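Kevavley Makers Help Board › Robots and automation › Collecting examples

How many grasp examples do I need before training, and how do I stop them all looking the same?

Posted by Ruserow
Tags: bin picking, data collection, labelling

Hi all! First proper post, so sorry if it's long.

I've got access to an industrial arm through the shared workshop at Gilchrist, and I'm trying to teach it to pick mixed bits out of a bin. Nothing fancy, just small bars and odd-shaped scraps. The plan is to record a pile of grasp attempts, mark each one as a success or a failure, and train a small network that looks at the overhead picture and scores possible grasp points.

I've recorded 1000 attempts over the past few weeks and I was really chuffed until I trained on them. On my held-back attempts it looks brilliant. Then I tip the bin out, throw everything back in, and it goes for the wall of the bin or for a spot where a part used to be. It also does very badly with anything see-through.

What I've been doing: load the bin, run until it's nearly empty, reload, repeat. I pulled the held-back set out at random at the end.

So, three things I'd love help with. Do I just need more? Should I be keeping the failures? (There are loads of them and I've been deleting the boring ones.) And is it worth buying a second camera, or is one fixed view enough to get started? I'd like to have something to show at the November open night, if that's at all realistic.

Thanks heaps!

3 replies

Hineo

More data. It's always more data. I wouldn't bother looking at results under 2000, and get the second camera too while you're at it.

Nermina Shehu
Marked as helpful

What a great project, and you're a lot closer than you think! I've spent a good part of this year on exactly this sort of bin, so let me go through it in the order I'd tackle it.

Start with your held-back set, which is fooling you. If you pull attempts at random from the whole pile, then for nearly every test picture there's a training picture taken one pick earlier, with the same parts lying in the same places minus one. The network can do very well by remembering the layout. Split by bin load instead. Give every reload its own number, write that number into each record, and keep whole loads out of training. Your score will drop, probably by a lot, and it'll hurt for an evening. Then you'll have a number you can trust and everything after that gets easier.

Next, the deleted failures. Please stop deleting them! Those boring misses are how it learns that the wall is not a part. If you've only kept the interesting failures (nearly had it, slipped on the way up), it has never been told that a patch of bare bin floor is a bad idea. Check whether your recycle folder still has them. If they're gone, set the arm going with random grasp points for a session and keep every single result, hits and misses alike.

Then mix things up. My routine now is 20 attempts per load and then a full reshuffle, even when there are still plenty of parts left. It feels wasteful the first few times because you spend so long tipping and stirring. But one fresh layout teaches it far more than another pick from a bin it already knows. Between loads I'll also:

change which parts go in, and leave a few out completely
push things into the corners and up against the walls on purpose
lay some parts side by side with hardly a gap, so it has to cope with neighbours
switch the overhead lights on or off, or work at a different time of day
run a few loads with only one or two parts in the bin, and a few with none at all

That last one is my favourite. Empty-bin loads are dull to record but they did wonders for the "grabs a part that used to be there" problem.

For the see-through stuff, a depth camera will often give you holes or nonsense, so if you're relying on depth alone the network has very little to go on. Feed it the colour picture as well. The white reflections on clear items are a decent clue, but they move around when the light does, so you want those items in lots of positions. I put something clear in nearly every load now.

My own setup is pretty ordinary. One fixed view, a grey bin on a wooden bench, and parts in a few colours. I'd keep the bin clamped down hard, too. Mine used to creep a few millimetres over a long session and I lost most of a day's records before I noticed — the arm was fine, the bin had simply wandered away from where the calibration thought it was. 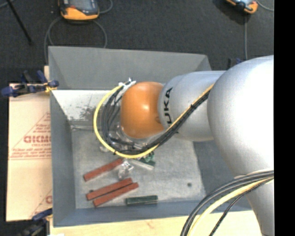

Red-brown and dark green bars with one clear item near the middle, KUKA arm over the bin.

Have a look at how much of the bin the arm and its cables cover there. If you save your picture at that moment, the network can't see half of what it's meant to be choosing from, and it may learn things about your cables instead! Take the training picture with the arm parked well out of view, before the move starts. I do save a second one mid-reach, but only for working out later why something went wrong.

As for the second camera, I'd hold off. One fixed view is plenty to start with, and a second one means a second calibration to look after. Spend the time on reshuffles. Same goes for raw numbers: I'd take your 1000 attempts spread across lots of different loads over twice as many from a handful.

One small habit to finish with. Write a line of notes for each load: what went in, lights on or off, anything odd. I use a plain text file. On load 26 of my last run the tool had been swapped and put back slightly crooked, and the note was the only reason I could throw out that load and keep the rest.

November sounds very doable to me. Post your new scores when you've got them, I'd love to see how it goes!

Ruserow

Oh wow, thank you both. Nermina, I redid the split by load last night (I could mostly work out the reloads from the timestamps) and yep, the score fell off a cliff. Weirdly cheering to see it match what the arm does in real life.

The deleted failures are gone for good, so I'll do a random session this week. Quick follow-up: when the arm picks up two parts at once, do you call that a success?

Nermina Shehu

Good on you for doing the split straight away! For doubles I use a third label and decide at training time. On my current job they count as failures, as the next station can only take one part. If you only want the bin emptied you might be happy to count them as wins. Either way, save it as its own thing — it's easy to merge labels later and a real pain to pull them apart.

Kevavley

I mostly agree with the long reply, but check your gripper sensor before you trust any of the labels. Ours was calling a closed, empty gripper a success whenever the pads got grubby. We only caught it by flicking through the after-pick pictures by hand. Took a whole lunch break and was well worth it.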